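Squeaks, wobbles and sags: fixing flat-pack desks and cabinets

Updated 1 February 2023

Quick ones today, no order to them. Most of these take a screwdriver and a bit of patience. Clear the top first. Yes, all of it, monitor too.

Wobble

Check the floor before you blame the desk. Slide it a foot to the left, try again. Wobble gone? It's the floor. Fold a bit of cardboard, or get the stick-on felt pads and double one up. Adjustable feet are better if you have them - turn them all the way in, then bring down only the one that's floating.

Still wobbling, then it's the joints. Don't tighten one bolt hard and move on. Go around all of them loosely, push the desk square with your hip, then go around again and tighten. Same as the wheel on a car. I did my first desk the wrong way and it leaned toward the window for two years.

Hex bolts that came with the tiny bent key: throw the key in a drawer, buy a proper one with a handle. The tiny one rounds off the heads and your knuckles.

Stripped screw holes

Particle board, mostly. The screw just spins. Toothpicks and wood glue, old trick, still works. Pack the hole, snap them off flush, leave overnight. Overnight means overnight. Then drive the screw in by hand, slow, no drill.

If the hole is blown out wide, toothpicks won't save it. Drill it clean, glue in a dowel, trim, start a new pilot hole. Measure the screw against the thickness of the top first. Wrap tape around the bit at the depth you want so you don't come up through the surface. Ask me how I know.

Squeaks

Two surfaces rubbing. Find them by leaning on the desk and putting a hand on each joint in turn, you'll feel it. Candle wax on the meeting edges, or a bar of dry soap. Not cooking oil, it goes sticky and collects dust.

Metal on metal: loosen, slip in a thin nylon washer, tighten agian. Paste wax if you can't get a washer in.

Sagging tops

Long spans sag. Cheap fix is a length of aluminum angle screwed along underneath, toward the back where your knees don't go. Flip the top over for a month if it's finished on both sides, it may settle back some.

Take the weight off the middle while you're at it. Printer goes over a leg. The one in our spare room at Rerndale had a printer dead center and a box of paper on top of that.

Working underneath

Lie on your back on a folded blanket, light beside your head and not above it. Glasses on, even if you think you don't need them. Stuff falls. Run a fingertip along every edge before you screw anything in, there's usually a sharp bit of laminate somewhere.

Keep the screws in a jar lid with a magnet in it. An egg carton if you've got several lengths, one kind to each cup.
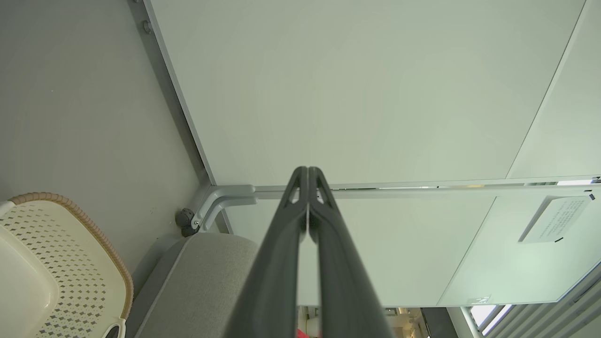

Carola Ostermann: I'd add, mark which way the top faces before you take it off. Pencil arrow on the underside pointing at the wall. Ours went back on the wrong way round and none of the holes met, lost a whole evening to it. Also blue tape over the cable holes so screws don't drop through.

Good one, the arrow. Do that.

Cables

Adhesive clips fall off because the underside is dusty. Wipe with rubbing alcohol, let it dry, press and hold while you count to 15. Don't hang anything from them till the next day.

Power strip goes up underneath, screwed on, not taped. Leave slack where the cords come down to the floor, more if the desk goes up and down. Velcro ties, no zip ties, you will want to change something.

Cabinet doors

Door hangs crooked: there are usually a couple of screws on each hinge. One shifts the door side to side, the other in and out. Quarter turn, close the door, look. Quarter turn more. Do the top hinge first.

Slamming doors: stick-on bumpers, the clear ones. Wipe first, same as above.

Drawers that stick: pull the drawer all the way out, vacuum the runners, wipe, a little silicone spray. If it still drags, look at the drawer bottom. They drop out of the groove. Push it back in with a bead of glue and a weight on top.

Marks on white surfaces

Damp microfiber and dish soap before anything stronger. Pen marks: rubbing alcohol on a cotton swab. Melamine sponge works but go easy, it's a fine abrasive and will leave a dull patch on anything glossy. Try it somewhere out of sight.

Yellowing from sun won't scrub off, leave it be.

Last thing. Retighten everything a couple of weeks after you build it. New furniture settles. Put the hex key in an envelope and tape it inside a drawer, with the leftover screws and the instuctions.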